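Lehtinen folding set - README

Hello, and thank you for reading this far! I'm Kiều Cù, and this is our shared workshop's small go at teaching a machine to fold laundry - 1,585 clips up to 2 April 2023, all on blue fabric.
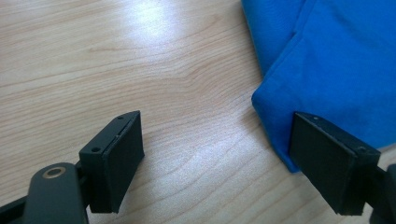 The arm itself, Endine, is still in bits on my bench, so please be patient with us (November, I hope). Clips are sorted by stage, and the crumpled starts are the hardest to label.

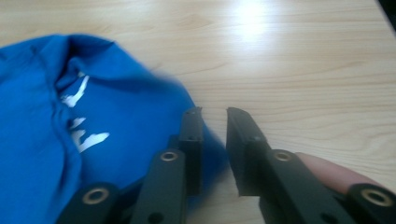 Open jaws beside the bunched cloth.

Flat stages sit in their own folder.
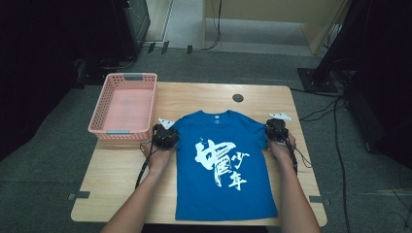 Both grippers at the shoulders, shirt spread front up.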